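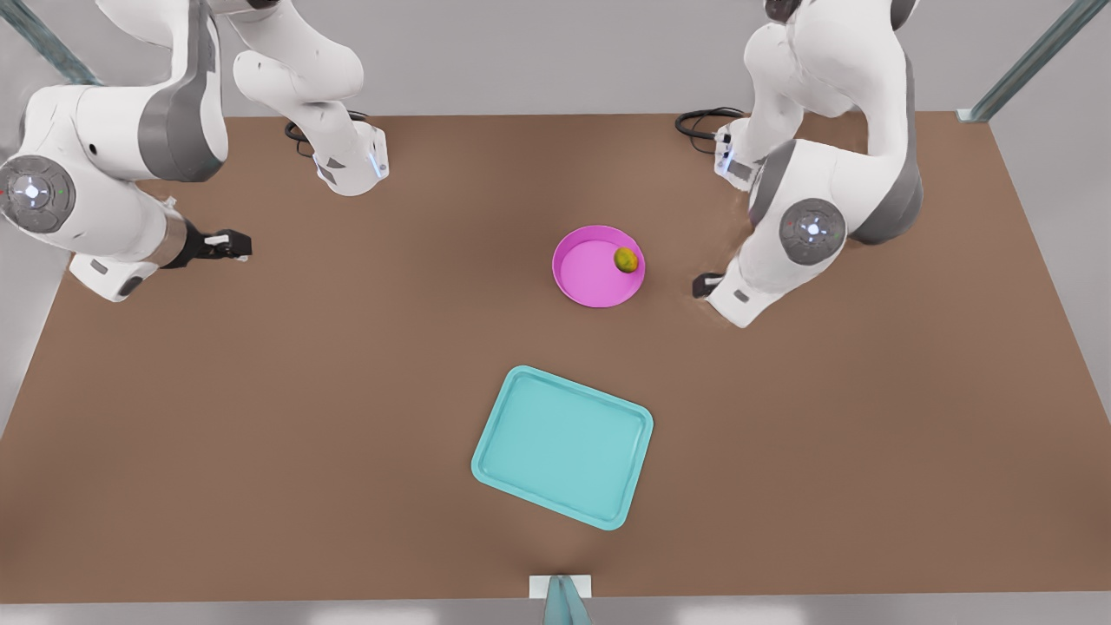 Figure 1. Computer-rendered view of a tabletop with two robot arms, a pink bowl and a turquoise tray.

3. How people come to know about very small places

I should say at the start of this section that I had never heard of Randholm until I was already some way into the project. I found the name in the corner of an old ferry map, went looking for it, and lost most of an evening. That evening is more or less where the question for this section comes from: how does a person who isn't looking for a tiny place end up reading about one?

Randholm makes a good case because there is so little of it. It is an island parish with 90 people living there all year, one shop, and a harbour that takes a single boat at a time. Skurley, the nearest place on the mainland, isn't much better known, but it does have a railway station, and I'd guess that a fair number of people have sat on a train there and wondered what it was.

I put out a call for travellers who had read up on either place in the past year, and 23 of them wrote back. I then spoke to each of them by phone, mostly in April, and let them talk for as long as they liked (one of them liked to talk for two hours, and I learned a lot about lighthouses). I didn't use a fixed list of questions. I asked how they had first seen the name and what they did next, and went from there.

Most had met the name by accident. Maps came up again and again, as did stamps, football results and the backs of old postcards. Very few had been told about the place by a friend. What they did next was much more alike: they looked up where it was, then how to get there, and only after that what there was to see. I had expected the last two the other way round, and so had Ward Desmet, who read an early draft and bet me a coffee on it. Desmet's own work on border villages (Desmet, cited in section 2) found people asking about sights first, but his readers already had a trip booked, and I think that matters a good deal.

The travel forum Prorgate was the other thing I leaned on. I read around 400 posts that named Skurley or Randholm, going back as far as the forum's search would take me. The posts are shorter and grumpier than the phone calls - ferry times, mainly, and whether the shop takes cards. Still, the same order turns up in the longer threads. Somebody asks where it is, somebody else explains the boat, and the seals and the chapel arrive near the bottom of the page.

I did try to sort the posts by how far away the writer lived, using the method in Dijkstra's paper on distance and curiosity, but too many people leave their home town blank. I've left that part out, and come back to the phone calls in section 4.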